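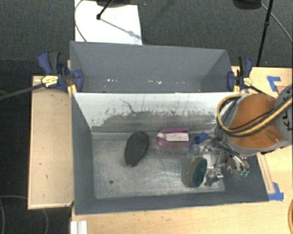
About Kolteto

Kolteto sorts other people's odds and ends. Households, small shops and the occasional dentist send us the stuff that collects in drawers and under sinks, and we send back what's worth keeping, pass along what somebody else could use, and deal with the rest. It is not glamorous work. Our parents have all found ways of describing it at parties.

How we started

Haf Foulkes had a garage, Duván Ospina had a van, and both of them had just finished clearing out the same rental house. They spent most of a June going through boxes on the garage floor and came away with bad knees and the conviction that this should be done at table height. Kolteto began the following month with two tables and a gray bin with a wall down the middle.

We still sort in two-sided bins. The paint on the dividers gets chipped and the metal floors get scuffed, and every spring Haf brings up repainting, and every spring we go have lunch instead.

What we take

Small, mixed and awkward. Scrubbers, brushes, packages with labels too faint to read, crumpled blue things that might be a wrapper or might be somebody's rain poncho. If it fits in a bin, we'll look at it. Kitchen and cleaning supplies make up the bulk of it, and we have developed stronger opinions about sponges than any of us planned to. (Green on one side, tan on the other: a classic. We will not be taking questions.)

We don't take furniture, paint, batteries or anything that is currently alive. The last one was added to the list in our second year.

How it works

You fill a tub and we pick it up. At the shop it goes into the bins in small lots, a few things at a time, so that everything gets looked at on its own. Duván calls this "respecting the object." Sudheer Bhat calls it "slow," but he does the scheduling, so he would.

Anything we can't identify sits on the shelf by the door for 3 weeks. You get a message and a chance to claim it. After that, it's ours, along with the mystery.

Most tubs are done in 5 working days. A big job can take longer -- our record is 63 tubs from a single address, all of them labeled "misc."

Who we are

Haf runs the shop floor and orders the tables. Duván drives, lifts and talks to customers for longer than the parking meter allows. Sudheer keeps the calendar and would like you to stop rebooking by voicemail. Nélida Quezada handles donations and knows which shelters want dish brushes and which ones have, politely, had enough of them. Filippos Margaritis joined us last fall to do the bookkeeping and got talked into sorting on his second afternoon. He's faster than the rest of us, and we've chosen not to discuss it.

Visiting

The shop is open to drop-offs from nine in the morning until four. Ring the side bell, the front one hasn't worked since we moved in. Leave your tub on the low bench and put your name on it, in handwriting another person could read. There's coffee if Nélida made it. If Duván made it, there's also water.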